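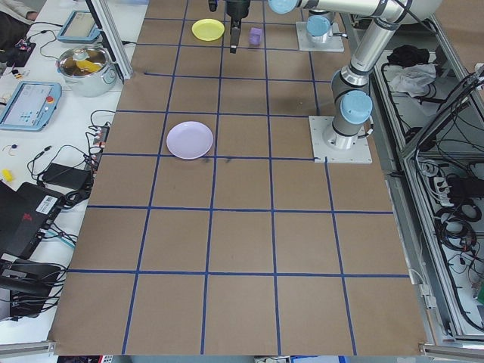 Brown kraft paper on a worktable, marked into squares with blue tape.

Search this site Search Go

Where Brown Paper Goes: Kraft Paper Use and Disposal at Puvard College
Student project report, Materials and Waste course
May 7, 2023

1. Background

Kraft paper comes to the college in three main forms: rolls for covering tables, bags from the campus store, and the padding inside shipping boxes. The name comes from the German word for strength. The pulp is cooked with chemicals that remove most of the lignin and leave the long fibers mostly whole, so the paper resists tearing. The brown kind is not bleached.

Those long fibers are also why recyclers want it. A fiber gets shorter each time it is pulped, and old kraft can be blended with weaker paper to make new boxes. Our question was how much of the brown paper at Puvard gets to a recycler and what stops the rest.

2. What we did

We started in September with two buildings, Skavano Hall and the Ibarra Annex. We asked the staff in each one how the paper was bought, how long it stayed in use, and which bin it went into. We then checked the answers against the sorting rules from Lorkura, the company that picks up paper from both buildings.

We also ran a small pulping test. Pieces of used paper were soaked overnight in 10 liters of water and broken up with a paint mixer on a drill. We did 6 batches. Two were clean paper, two had painter's tape left on, and two had dried glue.

3. Results

Skavano Hall changes its table paper at the end of each term unless it tears sooner. Ibarra changes it whenever a class asks. Neither building keeps a record, so we could not compare the amounts by weight as we had planned.

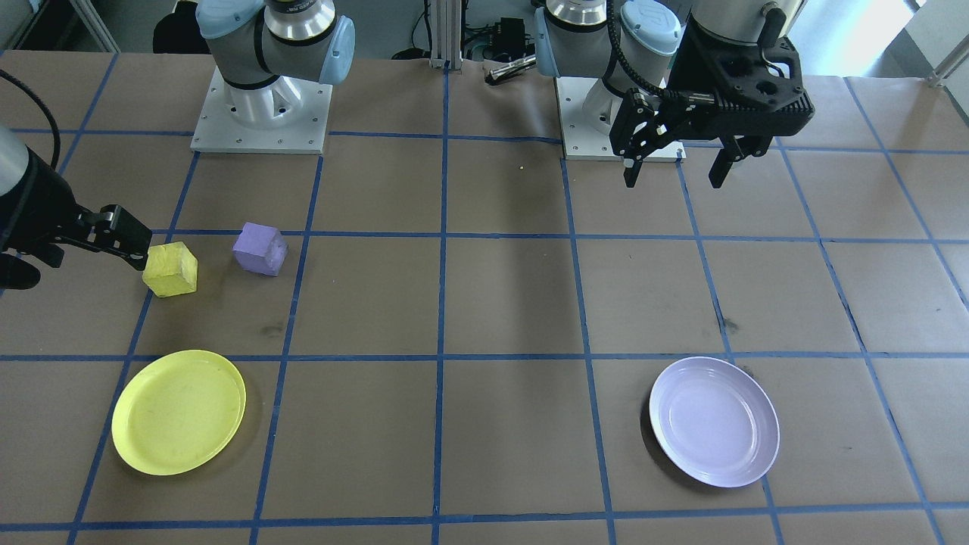

Lorkura accepts kraft paper with light marks and creases. It does not accept paper soaked with oil or paint. Tape is allowed in small amounts, but the rules do not say what a small amount is, and the people we asked had different ideas. In Ibarra, any paper with tape on it goes in the trash.

In the pulping test the clean batches broke down into an even pulp. The taped batches did too, and the tape came out in strips that we could lift off with a kitchen strainer. The glue batches left hard lumps that we could not screen out. One of them clogged the mixer and had to be finished by hand.

4. Limits

Our mixer is much gentler than a mill pulper. We used one brand of tape and one kind of white glue. We did not test the strength of the new sheets, which came out too uneven to cut samples from.

5. Suggestions

Peel off the long strips of tape and recycle the paper. Cut out the glued parts and recycle what is left. Put the Lorkura rules on the wall next to the bins in both buildings. The college waste plan is up for review in 2027, and table paper should have its own line in it.

Comments (3)

guest: Did you try masking tape? We use that more than the blue kind.

annexuser: The bins in Ibarra have had the wrong labels for 5 years. Please send this to facilities.

guest: What size holes did the strainer have? I want to repeat the glue batches for my class.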